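Fostholm opens its chore trials to the public this October

FOR IMMEDIATE RELEASE
24/09/2023

Can a machine clear a kitchen table yet? Fostholm has spent the winter finding out, and we're delighted to share where things have got to. The short answer is that some chores are going very well, some are a struggle, and one or two have had the whole workshop laughing and then staying late to try again.

The work is part of Erkov, our project on everyday jobs in homes and small shops. We drew up a list of eight chores that people told us they'd happily hand over, then ran 225 trials on ordinary things in ordinary sizes and colours. Half of the list comes from the kitchen and dining table. The rest comes from the floor of Drutel, the homewares shop that has been our partner since the project began and that has very kindly let us get under everyone's feet.

Every trial was scored the same way. The arm had to finish the job without a person touching it, and the item had to end up where a shopper or a family member would expect to find it. Near enough was marked as a miss. If a cup was put on the shelf upside down, that was a miss too, even when everybody in the room thought it looked fine.

What's going well

Picking up is much better than we expected. Mugs, tins, folded tea towels and boxed stock were all handled with confidence by the end of the trials, and the arm has become quite good at trying a second approach when the first one slips. Drutel's staff were especially pleased with shelf facing, the job of pulling stock forward so the front row is full. It's dull work at the end of a long day and they'd be glad to see the back of it.

Wiping a table is going well too, provided the table has been cleared first. Crumbs near the edge are still pushed onto the floor more often than we'd like — as they are in most of our own kitchens.

What's still hard

Flat and round things are tricky. A plate, a tray or a woven piece lying on a bench gives a gripper very little to get hold of. A raised rim helps, and so does a gap in the design, but the fingers have to come in at the right height and close on the right spot. Woven surfaces add another challenge. The strips catch the light differently as the arm moves, and the software has to decide where the edge is while the pattern seems to shift in front of it. A person does all this without thinking. Watching a machine work it out, one small movement at a time, has given us a new respect for anyone who has ever set a table.

Soft things are hard as well. Tea towels that start out folded are fine. Tea towels in a heap are not, and fitted sheets were struck off the list early on after a very honest conversation.

Speed is the other sticking point. A person clearing up after dinner is still well ahead of the machine, and will be for a good while. We think that matters less in a shop after closing time, when there's no queue, and it's one reason Drutel will host the next stage.

Come and see for yourself

In October we'll hold two open days, one in the Fostholm workshop and the other on the shop floor at Drutel. Visitors can watch the chores being tried, ask the team anything they like and bring along a small household item for the arm to have a go at. Please leave glass, knives and family treasures at home. We'd love to see awkward handles, odd shapes and anything you've always found annoying to put away.

Both open days are free and suitable for children, who must stay with an adult. There is step-free access to both buildings. Places will be released through the Fostholm office, and schools are welcome to ask for a group visit.

So, are the machines ready to do the chores? For a few of them, with a tidy bench and some patience, we think they're getting close. For the rest there's plenty to do, and we're having a wonderful time doing it. Results for each chore, misses included, will be on display on both days.
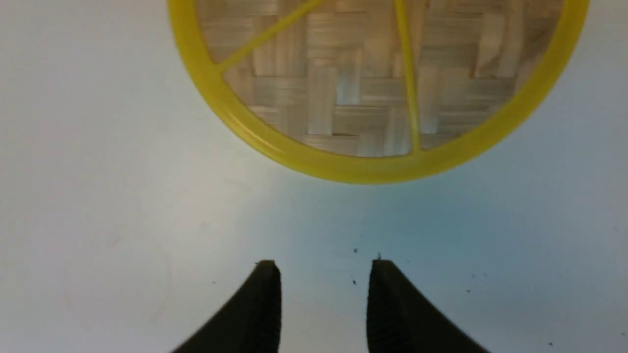
Words: T. Lại

A yellow rim, woven strips inside it and the gripper's two black fingers, close up.

Media enquiries and interview requests: Fostholm press office. Please put "Erkov open days" in the subject line.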